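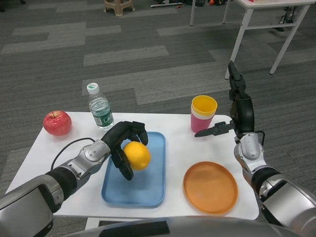 Rental car check, Gellel pickup counter, Zatora airport
7 October 2021

We landed a bit after lunch and I was already grumpy from the middle seat, so I made myself sit down on the curb with my list before touching the car. I've been using this same list on every road trip since May and I keep adding to it. My comments are under each item, mostly so I remember what to ask for next time. Copy it if you like!

Paperwork and mileage
OK. The odometer matched the contract, which it did not on the last trip. Fuel gauge showed full. I took a picture of the dash with the engine running and another of the contract next to it.

Body, all four sides
Noted. Two scratches on the rear passenger door and a scuff on the front bumper that weren't on their diagram. I walked back in and had the guy at the counter draw them on and initial it. He sighed at me, but the deductible on this one is 3000 and I'm not paying for somebody else's parking job.

Windshield
OK, with a comment. There's a tiny chip low down on the passenger side, smaller than a lentil. Added to the form. If it starts to spread on the gravel part I'll call.

Tires
Three fine, one I didn't love. The left rear looked low, so I drove to the air pump at the edge of the lot and topped it up. Checked again at the guesthouse in Ejigu that evening and it had held. I'll look at it every morning anyway.

Spare, jack, wrench
Spare OK. Jack OK. Wrench missing!! This is the one everybody skips because you have to lift the trunk floor with all your bags already on top of it. Do it before you load. They found me one from another car and I tried it on a wheel nut right there to be sure it fit (the first one they brought out didn't).

Lights and signals
OK. My sister stood behind the car while I pressed everything. Brake lights, reverse, both blinkers, fog light. One license plate bulb is out and they wrote that down and said it was no problem. We'll see what the police at the Zarnen checkpoint think.

Wipers and washer
Wipers OK. Washer empty. I filled it from a jug at the gas station, and I was very glad of it later with all the bugs.

Seat belts
OK in front. Back middle belt was shoved down behind the seat and took a while to fish out. Nobody's sitting there this trip, so I just pulled it free and left it.

Brakes
OK. I did a slow loop of the lot and a couple of firm stops. A little squeak when cold, gone after the first few miles.

Warning triangle, vest, first aid kit
Triangle yes, vest yes (one, and there are two of us). First aid kit was there but the seal was broken and the bandages were gone. I had my own in my backpack so I let it go, which I probably shouldn't have.

Phone, charger, offline map
OK. Downloaded the whole Zarnen valley over the airport wifi. The signal drops completely after Ejigu and doesn't come back until the top of the pass, so don't count on looking anything up on the way.

Water and snacks
Four big bottles, crackers, a bag of apricots from the stand by the exit. The apricots did not make it out of the parking lot.

Route
From the airport to Zarnen is 300 kilometers, and we split it with a night in Ejigu. There's a toll after kilometer 21 and it's cash only, 1000 in the local money, so get small bills at the airport before you leave. The lady in the booth was not interested in my card or in my big note.

Driving in the dark
Not done, on purpose. We were parked before sunset. The road has goats, trucks with no taillights, and a few bends where the guardrail has gone missing.

Still open
Second vest. License plate bulb. Ask Gellel whether the tire pressure on the sticker is for a loaded car or an empty one, the sticker was too faded for me to read properly. Photograph the fuel gauge again on return, and the bumper too.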